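3 min read

I joined the Durville robotics club in December on the understanding that there would be snacks. There were snacks. There was also a whiteboard that said TEA in letters a foot high, and under it the number 668, the count of attempts so far at getting a robot to handle a kettle.

I have been handling kettles since I was 8 and never thought to put it on a résumé.

The club's entry for the Caltisel student contest is simple on paper. Arm goes to kettle, arm takes kettle by the handle, arm puts kettle somewhere else without hitting anything. You get 10 runs in front of the judges and they score every one. Afroza Pramanik, our captain, picked the kettle herself. It's round and it's black, and so is the arm, and if you want to find out how good your software is at telling two black things apart, I can recommend the experience.
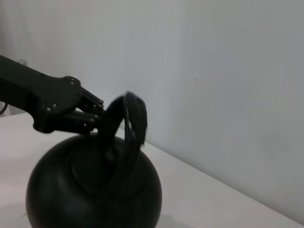 My job is labeling. I go through the recordings and mark when the grip starts and when it ends, and after a couple of hours of that I begin to have feelings about handles. A strap handle wants to be held at the top. Our software wants to hold it down near the lid, for reasons it keeps to itself. Afroza calls this "a preference." I call it the reason we're still here at eleven at night.

As of last night the whiteboard says 707. Over half of the new ones went in my folder marked "fine, sort of." The other folder has a name I've been asked to change before the faculty visit.

Tomorrow we try it with water.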